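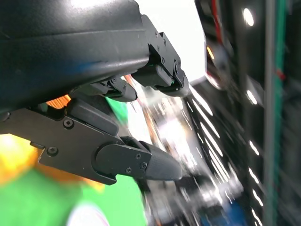

Why do card makers keep buying patterned paper when they have plenty at home already? Mostly they buy it for the pleasure of choosing it, and the paper they own has stopped feeling like a choice.

*Figure 1. Black gripper housing and upper finger, close up.*

## 4. What the diaries said about buying and using

I should say at the start of this section that I'm a card maker myself, and have been for far longer than I've been studying card makers. My own stash lives under the spare bed and I'm not going to tell you how big it is. I mention it as it shaped how I read the diaries (with a fair amount of wincing), and a colder reader might have sorted a few of the entries differently.

The 100 people who kept diaries for me belonged to papercraft groups in Jutwood and Skarnum. They wrote down every piece of paper or card they bought, and every piece they cut into, from the beginning of January to the end of May. I asked for a line or two on each. Some gave me a line or two. Others gave me whole pages, with scraps stapled in and arrows pointing to the scraps, and those were a joy to read even when they made a mess of my coding sheet!

### 4.1 Buying

The diaries recorded 350 separate purchases of paper. I'd expected a big lump in January, with people spending Christmas vouchers, and there was one, but it was smaller than I'd thought. The busiest stretch came in spring, when the Tetitz shop in Jutwood cleared its winter ranges and put the new ones in the window at the same time. Several diary keepers went in for the clearance and came out with the new range as well. One wrote that she had "saved enough on the snowflakes to pay for the tulips", and I've been using that reasoning in my own house ever since.

I sorted the reasons people gave for buying into four groups:

- **For a project.** There was a card to be made, usually with a person and a date attached to it.
- **For the range.** The writer already had part of a matching set and wanted the rest.
- **For the price.** It was reduced, or in a bundle, or postage was free over a certain amount.
- **For itself.** It was pretty. A good many entries say exactly that and nothing more.

The last group was the largest, and it stayed the largest whichever way I treated the awkward entries. The awkward ones were nearly all mixtures of price and prettiness. If somebody writes "lovely and half price", which of the two did the work? I went with whichever word came first, and then ran it again going with whichever came second. The order of the four groups didn't change, though price and range moved closer together.

Project buying was smaller than the groups themselves had predicted. Before the diaries started I'd asked each person what they usually bought paper for, and the common answer was "whatever I'm making at the moment". I don't think anybody was fibbing. People who make cards nearly always have something on the go, so anything they buy can be said to be for it, right up until it goes in the drawer.

The Nurmi pads deserve a mention of their own. They come as a stack of small matching sheets, bound along the top edge, and they turned up in the diaries of both groups again and again. What interested me was how people talked about them. Loose sheets were described by pattern (the blue gingham, the one with the wrens) while the pads were described by mood or season. A pad was "autumny" or "a bit seaside". People seemed to be buying a small bundle of future afternoons, and once I'd noticed this I started seeing it in my own receipts too.

### 4.2 Using

Use was harder to measure. A sheet can be cut into six times over a fortnight, so I counted it as used on the first cut and ignored it after that. Anything else would have had me ringing people up about offcuts. On that measure the diary keepers started on around 2,000 sheets between them over the whole period.

Most of what they cut was old. When the writer knew how long she'd had a sheet she usually put it down, and the favourites were papers that had been about for a year or longer. Fresh purchases tended to be left alone. The entries are quite open about it: "too nice for this one", "keeping it for something special", "not till I've got a spare". That last phrase crops up in both towns, in almost the same words. A good number of people bought a second copy of a sheet they loved so that they would feel able to cut the first, and then cut neither.

Plain card was different. It was bought when it ran out and used as soon as it was in the house, and hardly anyone had feelings about it. A few people kept count of their white card in the way you'd keep an eye on the milk. I had half a mind to leave plain card out of the study altogether and I'm glad I didn't. It gave me something to hold the patterned paper up against, and it shows that these are perfectly organised buyers when the stuff in question is only stuff.

There was also a group effect on use that I hadn't planned for. The Skarnum group meets on a Thursday evening, and the people who went along regularly cut into far more of their newer paper on that evening than on any other. Their explanations varied. Some said that there was no room at the meeting for a full rummage, so they used whatever they'd packed, and they'd packed the new things to show off. Others said that somebody across the table had simply told them to get on with it. The Jutwood group meets too, but it works from shared kits, with everyone making the same card, so I can't compare the two properly. I wish I'd spotted that before the diaries went out.

### 4.3 The swap boxes

Both groups keep a swap box. You put in paper you've gone off and take out paper somebody else has gone off. I'd assumed that the boxes would act as a drain for unused paper, and looked at the diaries with that in mind.

They do move paper about. What they don't seem to do is get it used. Paper taken from a box was cut into a little sooner than paper from a shop - no surprise when it cost nothing - but plenty of it went home, sat in a different drawer and came back to the box in spring. One sheet of mustard stripes appears in the diaries of several Skarnum members. I've become rather fond of it. By the end of May it was back in the box, uncut, with a bent corner.

The people who enjoyed the box most were also those who bought most. I don't want to lean on that very hard. It could be that swapping makes space and the space gets filled, or it could just be that somebody who loves paper loves it wherever it comes from. The diaries can't separate the two, and I'd want to see a group that had no box at all before saying more.

### 4.4 Some cautions

The diary itself will have changed things. A handful of people told me that writing purchases down had put them off making them, and one said it had the opposite effect, as she didn't like handing in a blank week. Everyone who took part was already in a group, so I know nothing about card makers who work alone at the kitchen table and never show anyone. Judging by what the shops say about their post orders there must be a lot of them.

I also lost a bit of information to tidiness. Where people had stapled scraps in place of a description I could usually match them with something bought earlier, but now and then I couldn't, and those sheets are counted as used and left out of anything to do with age. The same goes for entries that just read "bits".

Last, I've treated unused paper all the way through as something to be explained, and quite a few of the diary keepers would object to that. For them a full drawer is part of the hobby. They get it out, go through it, put the greens together and shut it again, and that's an evening well spent. I left a space on the back page for this sort of comment and it was the fullest page in most of the diaries. I come back to those comments in the next section, along with what people said about ribbon.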